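Clerkholm Hand-Held Gripper, Home Recording Edition
For teaching pick-and-place by demonstration, in ordinary rooms
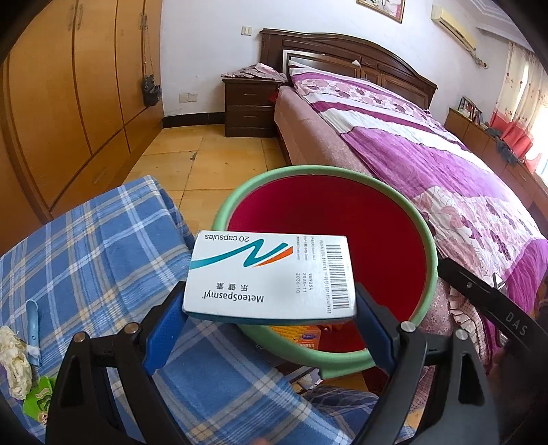
Dolores Schumacher wrote to us in October that she had stopped bringing the arm to the apartment at all, and that her only regret was not having stopped sooner, as the arm takes two people and an elevator and the gripper goes in a tote bag.

We hear a good deal of that, and we're always glad to. The Home Recording Edition grew out of the Tuhiwai study, in which Narendra Shakya and Gus Wojcik wanted to know whether a robot could learn to handle small household packages from recordings made entirely by hand, in homes it would never visit. A person holds the gripper, squeezes, picks the thing up, turns it over, sets it down somewhere else, and the camera on the tool takes it all in. No arm is needed until the day you want to test what has been learned.

What the study did

Narendra and Gus recorded 740 demonstrations in 20 homes, mostly in bedrooms and kitchens, with medicine boxes, tea cartons, soap and the like. They asked people to leave their rooms as they were, quilts and chairs and laundry and all, and to work at whatever pace felt natural. A policy was then trained on the recordings alone and run on a fixed arm in the Wunmont lab, on packages that had not been used in training.

Out of 203 test grasps on small cartons, the policy trained on home recordings lifted and placed the carton in 164. The same policy trained on an equal number of recordings made at one lab bench managed 121. The biggest difference showed up on patterned cloth, where the bench-trained version kept reaching for the edges of the pattern – a mistake we've all watched more often than we'd like.

There was one disappointment, and we'd sooner you heard it from us. Soft packets did no better with home data than with bench data. Gus thinks the recordings hold too few of them, Narendra thinks the finger pads are too firm, and the two of them are still very cheerfully arguing about it.

A few words on gripping cartons

Take a carton by its two short ends if your hand opening allows it, and bring the pads in evenly. People new to the tool tend to squeeze as though the box might get away, and a crushed carton makes a poor demonstration (the policy will learn to crush it too, quite faithfully). Half the pressure you think you need is a fine place to start. Turn the box in view now and then so that the printing is seen from more than one side, and pause for a moment before you let go.

What comes with it

Hand-held gripper with camera mount
One pair of finger pads, fitted
One spare pair of finger pads
Calibration card
Carrying bag
Printed recording guide, 40 pages
Access to the Tuhiwai recordings and training settings

The camera is sold separately, and we're happy to tell you which ones fit the mount.

Looking after it

Wipe the pads with a damp cloth and let them dry before the next session. Check the pivot screws when the jaws start to feel loose, and calibrate again any time the camera has been off its mount.

Ordering and questions

Labs and schools can order by purchase order through our Brollerholm office. Rochelle Dvorak looks after orders and loan units, and she answers the phone until four in the afternoon. For questions about the training settings, please write to Narendra through the contact form – he does read everything, though he may take a few days over it.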